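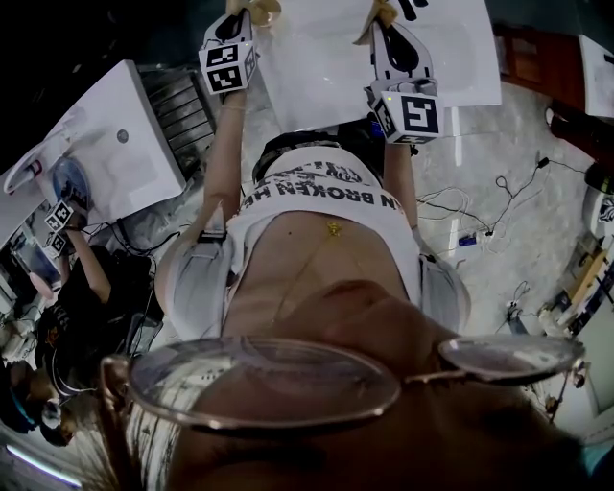

The sign said the pass would open at 7, and Essam Hajji had stopped believing the sign sometime before breakfast.

"It said 7 yesterday too," he told the windshield.

Ahead of him the trucks sat nose to tail down to the Talov bridge. Brahim Abdel Rahman climbed into the passenger seat without asking, bringing cold air and a bag of sunflower seeds.

"Radio says one lane by noon."

"Which radio?"

"The Vastero station."

"Vastero told us in August the new tunnel would never close. Best drainage in the country, they said."

Brahim cracked a seed. "There's the long way. Through Uvine."

"How long?"

"174 miles. They say the road is bare."

"Who says?"

"A man at the gas station."

"Had he driven it?"

Brahim thought about this for a while. "He had a clean truck," he said.

Essam had 1,000 crates of lemons in the back, all for a grocer named Ouazzani who wanted them by dark and would take a dollar off each one after that. He looked at the gauge. He looked at the mountain, which was the same gray as the sky.

A plow came down the empty lane with its blade up. Behind it was a pickup with a flashing light, and a woman in it waved the first truck forward.

"See?" said Brahim. "Open."

"She's moving them to the parking lot."

The first truck rolled past the parking lot and kept going, up toward the trees. Essam watched its lights until they went around the bend. Then he started the engine, but he left the map open to Uvine.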